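Brillton Wool Scarf by Pultia

Long winter scarf in brushed wool, with a short fringe at both ends. Sold in 4 colors.

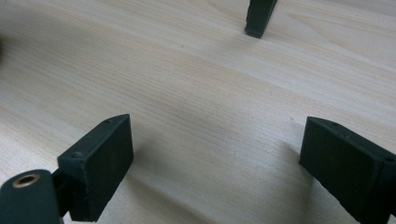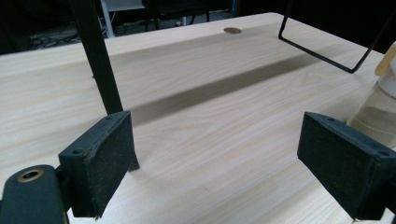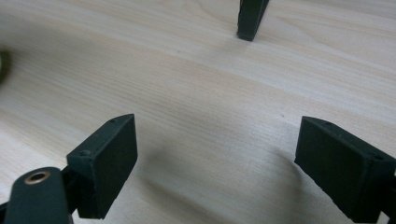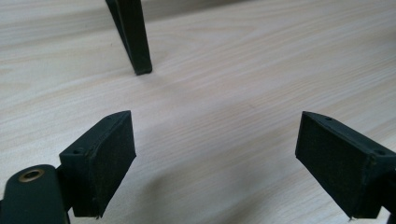

The Brillton is the heavier of our 2 wool scarves. It wraps twice around the neck and still leaves enough to tuck into a coat. The weave is close, so it keeps wind out, but it folds small enough for a handbag.

Colors: oatmeal, rust, navy, charcoal. Rust is back in stock in February.

Care: hand wash cool and dry flat. Do not wring. Some shedding is normal for the first few wears - a soft clothes brush takes care of it.

Designed by Seul-gi Kang. This season's run is 500 scarves.

Orders placed before noon on Thursday ship the same day. Unworn scarves can be returned with the tag attached. For gift wrap, choose the option in your cart.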